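Sport and Community, Unit 4
Handout: How a football club pays its way
5 February 2019

Read this before the seminar. Bring the worksheet from Unit 3 with you, filled in.

1. Where the money comes from

A professional football club has a few main sources of income: matchday, broadcasting, commercial, and player sales. Player sales are usually listed separately in the accounts, as profit on disposal of registrations, so don't add them to turnover when you compare clubs.

Matchday income covers tickets, season tickets, hospitality, programs, and food and drink inside the ground. It depends on capacity and on how many home games are played. A good cup run can change the figure a lot from one season to the next.

Broadcasting income is shared out by the league under a formula. Part is split equally, part depends on final position, and part may depend on how often a club is shown live. The mix differs between leagues. Look up the rules for the league you are writing about.

Commercial income is shirt sponsorship, kit supply, stadium naming, tours and retail. Large clubs rely on it heavily. Small clubs tend to have many minor local sponsors, and the cost of looking after them can be high compared with what they pay.

2. The Brisberg case

Brisberg is a second-tier club with an old ground in the middle of town. We will use it through the rest of the unit. The points you need are these.

The club sold its naming rights to Triris, a flooring company, on a deal lasting 12 years. Payments are fixed and do not rise if the club is promoted. The kit is made by Sillo, which also runs the club shop and keeps most of the shop income in return for an annual fee.

In November the club closed one corner of the east stand for repairs. This took out some 600 seats, most of them held by season ticket holders, who were moved to other parts of the ground. Of these, 136 asked for a refund and the rest accepted the new seats. The repair work went to Kyriakidis, a local contractor that also has an advertising board on the west side.

Things to note when you read the case file:

The naming deal gives the club certainty but no share in success.
The shop fee is booked as commercial income. The sales are not.
Refunds reduce matchday income in the season they are paid, even if the ticket was sold in an earlier one.
A supplier that is also a sponsor should be shown on both sides. Netting one off against the other hides the true cost.

3. Wages and transfers

Wages are the largest cost at almost every club. The usual measure is wages divided by turnover. A high ratio means the owner is probably covering losses or the club is selling players to fill the gap.

A transfer fee is not charged all at once. It is spread over the length of the player's contract, which is called amortization. If a player signs for four years, a quarter of the fee goes into the accounts each year. If he is sold after 2 years, half the fee is still on the books, and profit is measured against that half. Students often get this wrong, so work through it on paper. Agent fees connected with a signing are normally added to the cost and spread in the same way.

A player who came through the academy has no fee on the books, so almost the whole sale price counts as profit.
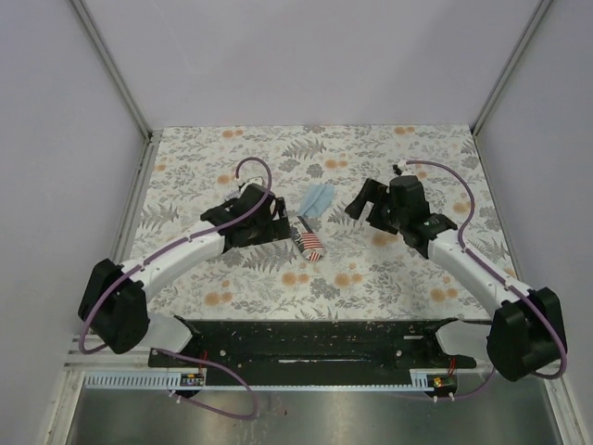 Loan fees are simpler. The club that borrows the player pays a fee, a share of the wages, or both, and these costs fall in the season of the loan. If the agreement includes an obligation to buy, check the date on which the obligation takes effect before deciding where the fee belongs.

For the seminar, prepare a one-page summary of Brisberg's income under the headings in section 1. Leave player sales on a separate line.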